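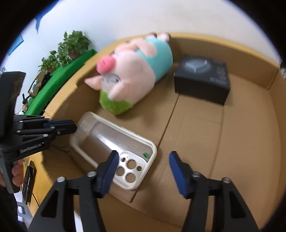
## Ticket: Jamiton - Folge 2 bricht ab, Untertitel falsch

Status: offen, teils gelöst
Bearbeiter: Edgardo Magbanua
Betrifft: Mediathek Sikico, Realityserie "Jamiton", Staffel 2

**Freitag, 9:40** Erste Meldungen über Nacht. Stream der neuen Folge bleibt bei Minute 21 stehen, genau beim Streit auf der Dachterrasse. Ton läuft weiter. Nur App, im Browser alles ok.

**10:05** Nachgestellt auf Tablet und Handy. Gleiche Stelle. Neustart bringt nix, Cache leeren auch nicht. Neu anmelden - dito.

**10:30** 62 Meldungen im Postfach. Viele glauben, die Szene sei rausgeschnitten worden wegen dem Ausstieg von Dizon. Stimmt nicht, Szene ist in der Masterdatei komplett drin. Standardantwort raus, bitte nichts zum Ausstieg schreiben, das macht die Presse.

**11:15** Ursache vermutlich Werbemarker. Privari (Ausspielung Werbung) hat gestern Abend die Marker neu gesetzt, einer liegt mitten in der Szene und zeigt ins Leere. Browser ignoriert ihn, App wartet ewig.

**11:50** Privari angerufen, Warteschleife. Mail geschickt.

**12:20** Marker selber deaktiviert. App läuft durch, auf beiden Geräten getestet. Bitte noch jemand auf dem Fernseher prüfen, hab hier keinen.

**13:10** Zweites Problem, eigentlich eigenes Ticket: Untertitel der Reunion-Folge sind 2000 ms zu spät. Außerdem steht bei Dizon durchgehend der falsche Sprechername. Datei kommt so vom Dienstleister, nicht von uns. Korrektur angefordert.

**14:35** Privari meldet sich, Marker wird neu geliefert. Bis dahin Folge ohne Werbung in der Mitte - Vertrieb weiß Bescheid.

**Noch offen:**

- Test auf Fernseher
- neue Untertiteldatei einspielen, Versatz nochmal prüfen
- Hinweisbanner in der App wieder rausnehmen
- Sammelantwort an alle, die sich gemledet haben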